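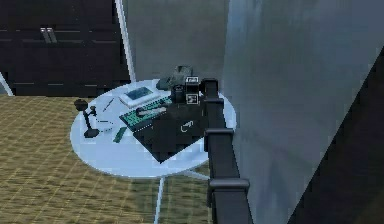 Noltier Irkia 3 review: a midrange phone that gets the chip right

The Irkia 3 is the third phone from Noltier and the first one built on the Dimis chipset. Last year's model was slow, ran warm in games and dropped apps from memory if you looked away for a minute. I have used the new one as my only phone since July, so most of what follows comes from daily use, with a few benchmark runs on the side.

Performance

The Dimis has eight cores, two of them fast. Apps open quickly and scrolling is smooth. Where it falls behind flagship parts is sustained load. After a long gaming session the frame rate drops, and the back of the phone gets warm near the camera. It never got too hot to hold.

Memory management is much better. I can leave a browser with a dozen tabs, take photos, answer messages and come back without a reload. Sherif Tazi, who tests the same model for us on a different carrier, had one random restart in his first week and none after the second update. I had none.

Battery and charging

I finish most days with charge to spare. Video calls drain it fastest. The 90 W charger comes in the box, and you need that one to get full speed. With my old laptop charger it took most of an evening. There is no wireless charging.

Screen

Bright enough outdoors, and sharp. Auto brightness is slow to react when you walk inside from the sun. Noltier has a setting for this, buried under Accessibility for some reason.

Camera

Fine in daylight. Indoors the shutter lags and moving kids come out blurred. The ultrawide is soft in the corners. Said Hamdy covered the camera in a separate piece with full-size samples, so I will leave it there.

Software

There are too many preinstalled apps. The El Idrissi keyboard is the default, and its autocorrect changed my street name every time until I added it to the dictionary. Most of the extras can be uninstalled.

Price

The base model costs $500. The version with double the storage is $100 more, and there is no card slot, so think about that before you order. Owners of the Irkia 2 will notice the difference in speed right away. If your current phone already has a recent high-end chip, I would keep it.

Updated 20/12/2025 with notes on the second software update.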